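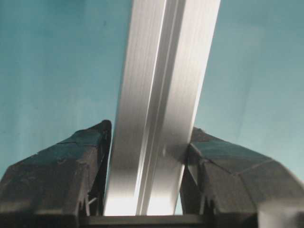 Workshop Methods 1
Handout 4: Slotted aluminium profile

Read this before the practical on 28th April. Bring it with you, along with the cutting list from Handout 3.

What the material is

Slotted profile is aluminium that has been heated and pushed through a shaped die, so every length has the same cross-section from one end to the other. The slot is shaped like a letter T when you look at the end of the bar: narrow at the surface, wider underneath. A nut sits in the wide part and cannot pull out through the narrow part. Nearly everything else in this handout follows from that.

We use it for benches, guards, shelving and test frames. It costs more per metre than mild steel box section, but there is no welding and no painting, and a frame can be taken apart at the end of term and used again.

Finish

Most profile is sold with a matt silver finish. Fine lines running lengthwise are normal and come from the die. Marks running across the bar are damage. A light scuff does no harm in a shelf but should be turned to the inside on anything that will be on show. A dent at the lip of a slot is more serious, as the nut may jam on it.

Glare makes the surface hard to read. Turn the bar under the light and look along it from one end. Run a gloved finger down each slot too – you will often feel a burr before you see it.

Stock in the store

Two makes are kept on the rack, Lasmont and Altulard. The outside sizes are the same but the slots are not, so the nuts do not swap over. Lasmont nuts are in the left-hand drawers and Altulard nuts in the right-hand drawers. Do not mix them in one tray. Check the rack label before you cut anything.

Offcuts longer than 106 mm go back on the rack. Anything shorter goes in the scrap bin for aluminium only.

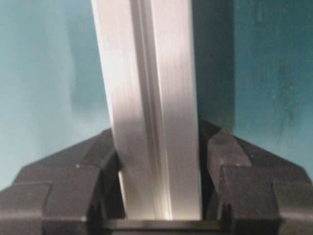
Holding a bar

Profile is strong along its length and fairly weak at the slot lips. Hold it by the flat faces, with even pressure on opposite sides. In a vice, use soft jaws and do not let the edge of a jaw sit over a slot. Tighten until the bar stops moving and no further.

A long bar held near one end will want to tip. Support the free end with a roller stand set to the height of the vice. If the bar has to stand upright, check it against a square on two neighbouring faces, as it can look straight from one side and lean from the other.

Cutting

1. Mark the length on a flat face with a sharp pencil.
2. Clamp on both sides of the blade.
3. Use the fine-tooth blade marked for aluminium.
4. Let the blade reach full speed, then feed slowly.
5. Wait for the blade to stop before lifting the bar away.
6. Deburr the outside edges with a file, then the slots with the small scraper.

Chips collect inside the slots. Brush them out. Do not use the air line.

Joining

For the practical you will make a corner with two brackets and M6 bolts. Tighten the bolts to 9 Nm with the torque wrench. Students who did the January session on the Donnelly bench should note that the figure there was lower, for a smaller bolt.

Before next time

Sketch the end of a slotted bar from memory and label the slot, the lips and the flat faces. Then read the Pelura shelf drawing and write down which bars need square ends on both sides.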